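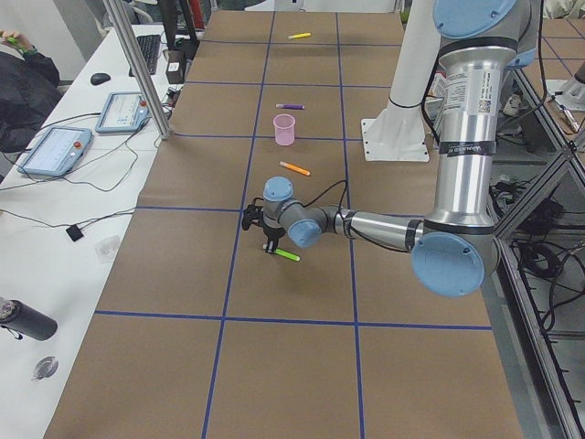
Kraft paper and tape grid for a long craft table - how do you keep it flat?

Posted by Branwen Price

Hi all! I run a kids' drawing club in Dolbridge and I'm so pleased with our new table setup that I want to do it properly for November. We cover the whole long table in brown kraft paper and lay blue tape over it in a grid, so every child gets a big rectangle to work in. Markers and cups go down the middle column where both sides can reach them. It looks great and the kids love having their "own" box!

Two problems. The paper bubbles up between the tape lines after an hour or so, and when I peel the tape to reuse the paper it takes the top layer with it. The table is 14 feet long. Any tips? Also, is a small plastic cup enough for markers or does it just tip over?

3 replies

Sigrún Toft
Oh, I love a paper-covered table! We do ours every week and the bubbling is nearly always from the roll. Kraft paper wants to curl back the way it was wound, so put it curl side down and leave it overnight with some books on it. Tape the two short ends first, pulling it snug (get a second person, it's so much easier), then do the long sides. Only after that do the grid. Start with the long lines down the middle and put the cross lines over them. I mark mine every 24 inches with a pencil dot at both edges and just run the tape from dot to dot.

For peeling, go slowly and fold the tape back flat against itself. Warm it a little with a hair dryer if it's being stubborn. And stick each strip to your jeans once before you lay it down - sounds silly, works a treat!

Oldřich Kratochvíl
just use new paper each time, its cheap

Eduard Holub
Seconding the jeans trick. On the cups: the little ones are fine for four or five markers but they do go over if you load them up. I drop a few clean pebbles in the bottom. Store the markers lying down between sessions and get the kids to click the caps on hard, ours last so much longer now. Have fun with it, Branwen, and please post some of the drawings!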